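July, close to midnight

I should be asleep, but my head is still full of fingers. We got the second pair onto the arm a little after lunch, the ribbed ones from Plunico, and I have been wanting to write it all down before the details run together the way they did with the last set.

Marijke came by early with coffee (bless her) and sat with me through the whole morning run on the Oltov fingers, the smooth ones. They are lovely to look at and they close so quietly, but they let go of anything with a bit of a slope to it. We had planned 300 closes and stopped at 100, when Emiliano rang from Zamudio and said he was seeing the same slipping on his bench with the same pads. I was sorry to hear it and also rather relieved, because I had begun to blame my own mounting.

The swap itself took far longer than it had any right to. One screw had gone missing under the cabinet and Selina, who has the longest arms of any of us, lay flat on the floor and fished for it with a ruler, laughing the whole time. Then the controller wanted its open and closed positions taught again, and I got them the wrong way round on the first go, and had to start over while Ottmar made kind noises behind me.

What I like so far about the ribbed pair is how stubborn they are. The grooves run across the pads in fine little rows, and when you press a fingertip along them you can feel them catch. What I don't like is that they are bulkier in the wrist view. On the monitor the black wedges take up a fair piece of the bottom of the picture, and with nearly everything else in there so pale, bar the thin dark rod, the exposure wants careful handling. I left the fingers wide open over the bare white tabletop and fussed with the settings until the ridges on the left pad came up clearly. The right one is still softer than I'd like.
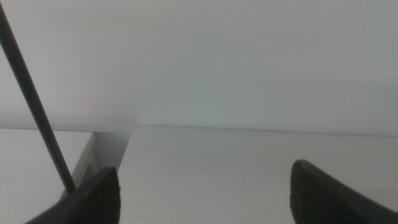 For the morning

Run the ribbed pair from the start of the list, same speed as the Oltov ones, and don't let Senan talk me into going faster. Teach the closed position once more with fresh eyes. Ask Ottmar whether the Grandon camera can be spared for an hour, so I can compare it with ours while the light is still even - he will say yes, but he likes to be asked.

And write to Emiliano about the pads. He was so patient on the phone, and I hung up without thanking him.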